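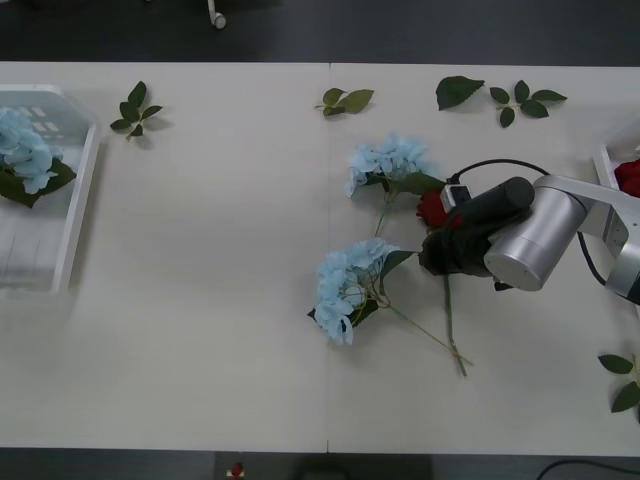 Adwoa Yakubu replied that she had read the ferryman story to her group twice and they still argued over whether the brother should have been forgiven.

Her message is quoted in full further down for those who missed it. I'm putting my answer on the list because three of you wrote to me separately with much the same point.

I heard the story from my grandmother, and I have only ever known it one way. Two brothers share a ferry. The younger sells it while the elder is ill, takes the money and goes off to the city. Years later he comes home with nothing and has to cross the river to reach the house. The man who rows him over is his brother, working for wages on the boat he used to own. He doesn't say a word until they reach the other bank, and then he says, "Mind the step, it's still loose."

That is where she stopped. The printed version Pierina Melis found has another page, where the elder brother makes a speech about forgiveness and the two buy the boat back together. I don't like that page much. I can see why people want it, and if you are reading to children you may well need it. With adults I would leave it off and let them talk.

On Adwoa's other question, I don't think the step means anything in particular. It was loose when they were boys and he remembered it. Uriel Huenchumán thinks it is the whole story. We have agreed to differ.

> From: Adwoa Yakubu
> Date: February 16, 2023
>
> Dear all,
>
> I read the ferryman story at Vostisthorpe in December and again last week. There were 16 of us the second time. Half the room thought the elder brother had forgiven him before he got in the boat. The other half said he hadn't forgiven him at all and was only being polite to a passenger.
>
> One man said he had not spoken to his own brother for nine years, and after that we didn't get to the second story.
>
> Is there a proper ending? And is the loose step supposed to stand for something? I would like to have an answer ready next time.
>
> Adwoa

If anyone else has a version, please send it to the list as plain text in the body of the message. Attachments over 200 KB get stripped out. Veronika Somogyi has offered to type up the one from her aunt's notebook, in which I'm told they are sisters and the boat is a mill.

The next story is the one about the borrowed coat. It's short, so please read it beforehand.

Assunta Dal Bello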